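Section 4. Setting up the gripper for cloth

By now you've got the arm bolted down, powered up and homed (if not, go back to Section 3 and do the homing twice, I'll wait). Rigid objects are pretty forgiving. Cloth isn't! I spent most of January fighting with it on our Kimeo cell, so what follows is the order I'd do things in if I were starting over.

You'll need the Brekton hand controller, a 2 mm hex key and a piece of fabric you don't mind creasing. A print is better than a plain color - the wrist camera has something to grab onto, and so do you when you're staring at the preview at 5 in the evening.

4.1 Finger opening and wrist camera

1. Put the arm in Manual and drop the speed to the lowest setting.

2. Open the fingers all the way from the Gripper page. The readout should say 110. If it stops short, don't force it, just run the zero routine again and have another go.

3. Bring the fingers in below the lower edge of the cloth, spread wide, and look at the wrist view. You want both fingers in the picture and the hem somewhere between them.

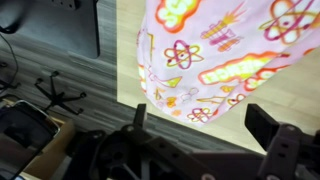
4. Nudge the camera tilt until the hem stays in view all the way through a slow approach. A quarter turn on the screw is usually plenty. I once gave it a full turn and lost the right finger completely, which took me half a morning to work out.

5. Check the exposure. Pale fabric over a pale tabletop is the hard case, so set it up for that one and the darker cloths will look after themselves. A bit of blur while the arm is moving is fine - judge the focus with everything standing still.

Note: Cosimo De Luca, who wrote the first version of this section, liked to lock the exposure. I leave it on auto unless the room lights are changing a lot. Try both.

4.2 Grip force and the first lift

Caution: keep your hands away from the fingers whenever the arm is enabled, even in Manual. If you need to straighten the cloth, press Hold first.

1. Drape the cloth over something with a clear edge. A chair back next to the table does nicely, and it gives you a corner that's easy to get at.

2. Set the grip force to 200 in the Sasura panel. Fleece can go up to 800 but I'd start low and creep up, especially with anything thin.

3. Jog in to a corner and close. Take a decent pinch of fabric, well in from the very edge, or the corner will peel out as soon as there's weight on it.

4. Raise the arm slowly to table height and stop there. Look at the line of the fabric between the gripper and the chair. A diagonal stretch is what you're after - if it's pulled tight like a drum, back off before you go any higher.

5. Save the position as CLOTH_HOLD. You'll want it again in Section 5.

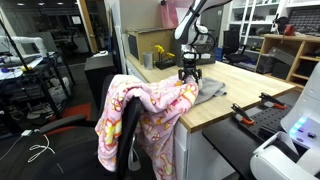

4.3 Looking after the fingers

Fleece sheds like crazy. Every Tuesday I disable the arm, wipe the finger faces with a dry cloth and pick the lint out of the linkage with tweezers. Please don't use compressed air, it only pushes the fluff deeper into the pivots.

While you're in there, check the finger screws with the hex key. Snug is enough. If a pivot feels gritty after cleaning, put in the Heiskanen spare set and redo 4.1 from step 2, as the zero will have moved a little.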